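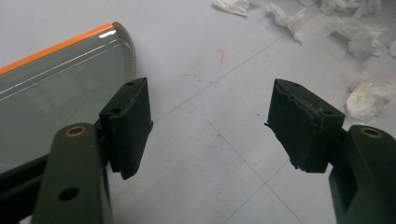

Pale gray floor tile, the kind most of these tips are for.

Small Jobs Before the Summer: Floors, Glass and Cords

Every May I go through our apartment and do the small jobs that were waiting since winter. My wife calls it my inspection. I wrote the list first for my neighbor Mohcine Radwan, who moved into the building on Larwood Street and had the same tiles as we have, and later I made it longer.

Tile floor

Sweep first, always, also in the corners. If you put water on sand you only move the sand to the grout. Then fill the bucket with warm water and one small spoon of dish soap. More soap is not better, it leaves a film and the film collects dirt again in two days.

Work from the window to the door. Change the water when it becomes gray, even if you are in the middle of the room. For the grout I use an old toothbrush and baking soda mixed with a little water, left for 13 minutes while I drink my coffee. Do not use vinegar on natural stone. If you do not know what your floor is made of, try first behind the door.

Glass shelves and table tops

Newspaper was the method of my mother, but the ink of today makes my hands black and the glass is not always clean. A cotton cloth from an old T-shirt is good. Spray the cloth and not the glass, especially near a wooden frame, where the liquid can go inside. Wipe once from side to side, once from top to bottom, and after this with a dry cloth.

Paper tissue is fine for one quick spot, for example a fingerprint or a drop of tea. For a full table it leaves small white hairs — you will see them in the evening when the lamp is on. Curved glass needs a softer hand and a smaller cloth, folded in four. 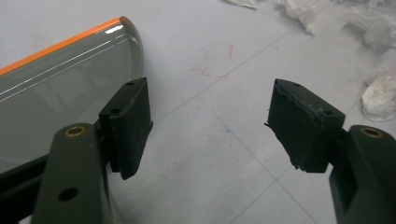

Cords, hoses and cables

Bogumił Krawczyk, who taught me most of what I know about the workshop, never let anybody wind a cord around the elbow. It twists the wires inside and after one year the cord will not lie flat anymore. Make loose circles in the hand, as big as a dinner plate, and close them with a strip of cloth or Velcro. Wire ties cut into the cover, so I do not like them.

Before you put a cord away, pull it slowly through your fingers, unplugged of course. You will feel a crack or a flat place sooner than you see it. Bright colors are better for the yard, where a black cord disappears in the grass and the mower finds it. 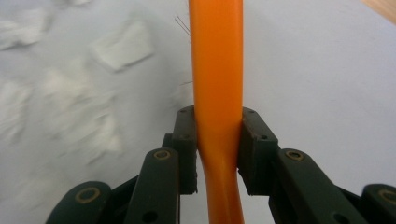
If you find a damaged place, do not cover it with tape and forget it. Replace the cord, or take it to a repair shop. With a garden hose you have more freedom: cut out the bad part and join the ends with a connector of the right size. Take a piece of the old hose with you to the store, I bought the wrong size two times.

Hang everything on a wide hook, away from the heater. A narrow nail makes a sharp bend in the same place all winter.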